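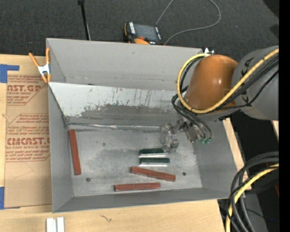
Can a robot tidy up after you yet?

It can manage one small part of the tidying, slowly, if you set everything out for it first. Anything past that and you're still better off doing it yourself with a cup of tea going cold on the side.

I've been chewing on this for a while, partly because I do two kinds of boring work in my life and would happily hand over both. At home it's the usual – washing up, socks, the drawer of things that don't have a drawer. At work it's sorting. I'm at a small joinery and fittings place in Corkholm, and a good chunk of any afternoon goes on taking mixed bits out of a bin and putting them where they belong. You'd think the second one would be easy to automate. I certainly did.

The thing is, picking something out of a bin is one of those jobs you only notice is clever when you watch a machine try it. Take a handful of long thin bars lying any old way on a metal floor, a couple of them side by side, one near the wall. You or I would just reach in. We wouldn't look properly, even. Our fingers would find the edge, roll the bar a bit, tip it up and off we'd go, probably while talking about lunch. An arm with two stiff fingers has to decide which bar, which way round, how far down it can go before it hits the floor, and whether it'll bash the wall on the way. And walls are a real pain! A bar out in the middle can be come at from almost any side, but one lying right up against a wall has only a sliver of room for a finger. I've read people who do this for a living say they lose more time to corners than to anything else, and I believe them, as I lose a fair bit of time to corners myself when I'm hoovering.

Then there's shine. Bare metal is horrible stuff to look at if you're a camera. It's grey, it's blotchy, it throws the light back at you, and an old stain can look a lot like a small part. I once spent a good minute trying to pick up a screw that was a dark mark on the bench, so I'm in no position to laugh.

My boss got quite keen last year and had a firm called Girura come and talk to us. Very nice people, very good biscuits. They were straight with us, which I liked. They said if we had one part, always the same, turning up in thousands, they could have something running by April. We don't have that. We have 426 different lines in the stores (I know the number because I had to relabel them) and most of them show up in dribs and drabs. The quote was for two arms and it was a lot of money. My boss went quiet and then asked about a better trolley. We got the trolley. I love the trolley.

So that's the shop floor. Big factories with the same part all day long have had robots for donkey's years and they're brilliant at it. It's the middle bit, where things are mixed up and change from one week to the next, that's still mostly people.

Home is worse, in a way, although the bits are softer. My house isn't a bin on a table with clamps holding it still. The cat moves. The chairs move. Somebody leaves a wet towel on the stairs (me). I've got a Grutano robot vacuum, the cheap one, and I'm very fond of it, but I do about ten minutes of picking up before it can start, and it still gets itself wedged under the sideboard. Does it save me time? A bit. Does it make me tidy up first? Definitely, and maybe that was the point all along.

What I do think has changed is how the machines get taught. When I started at work, a robot did what you'd typed in, to the millimetre, and if you nudged the table it carried on picking up thin air. Now there's a lot more of showing it the job over and over, with someone steering, and letting it work out the pattern. I find that quite cheering. It's how I learned to sort fittings, after all – a week of standing next to someone and getting it wrong. The catch is that I only needed a week. A robot might want the same little move 50 times from one angle and then 50 more when you swap the red ones for green, and I'd been told which was which once, over a sandwich.

I also wonder about all the fiddly setting up, because that never seems to make it into the cheerful articles. The cables have to be kept out of the way. Everything wants clamping or taping so it doesn't creep. Somebody has to keep putting the parts back in the bin so it can have another go, and that is a chore in itself. I'd quite like to know how many hours of human tidying go into one hour of robot tidying. I suspect the answer is rude.

Would I have one if it worked? Oh, in a heartbeat. I'm not precious about it. If a Pavlović arm (they're the ones in all the trade mags at our place at the moment) could sort the odds and ends bin overnight, even at a snail's pace, I'd come in every morning delighted. It wouldn't have to be quick. It could take around 18 goes at every bar for all I care, so long as I was asleep.

For home, my wish is much smaller. I don't want a butler. I want something that empties the dishwasher, knows the blue bowl goes at the back, and doesn't need me to lay the forks out neatly before it starts. Give me that and I'll stop moaning about the sideboard.

Right, the socks aren't pairing themselves. If any of you have got something at work that really does pick mixed bits out of a bin, do tell me in the comments, and tell me what it does with the corners.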